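Chapter 4
Depreciation, or Where the Money Went

Every business owns something that is quietly getting worse. A bakery has its oven, a taxi firm has its taxis, and the Paltthorpe Laundry, which we will visit throughout this chapter, has a steam press bought for $1,486 and spoken of fondly ever since. The accountant's job is to put a number on the decline without hurting anyone's feelings.

Amado Layug, who owns the laundry, first recorded the press as an expense in the month he bought it. October looked like a catastrophe. November looked like genius. Neither month had much to do with how well he washed shirts.

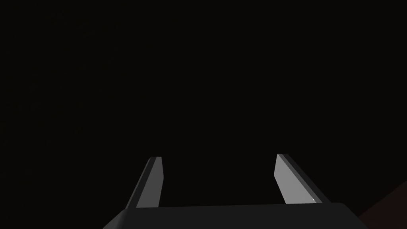
Why not charge the whole cost at once and be done with it?

The press will help earn money for years, so each of those years should carry part of its cost. Accountants call this matching — a tidy word for an untidy business, as the useful life of a machine is always a guess.

In Section 4.1 we spread the cost evenly. In Section 4.2 we use a faster method, favored by Layug's bookkeeper, Renato Lumbao, who expects the worst of machinery. Section 4.3 deals with selling an old asset, and with the awkward moment when a dryer carried on the books at $344 fetches $78.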